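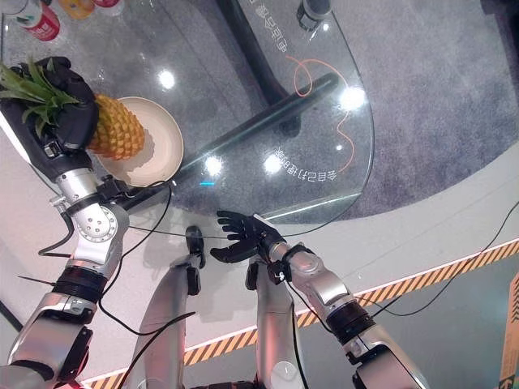

Pineapple is the next fruit on the list for the Bepari community food program, which will hand out 500 of them at its Vurkix Street centre in April. Organisers are asking households to pick theirs by colour and smell. A golden skin like the one on the pineapple by the round cream plate is a fair guide, but a sweet scent at the base counts for more. The fruit can be carried by the crown - the leaves are tougher than they look. 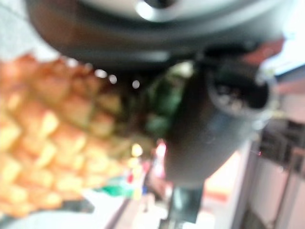
Lacey Ackroyd said she would like to see recipe cards go out with the fruit, as plenty of her neighbours had never cut up a whole one. Cards are being printed, with 3 recipes on each. Pick-up is limited to one pineapple per household.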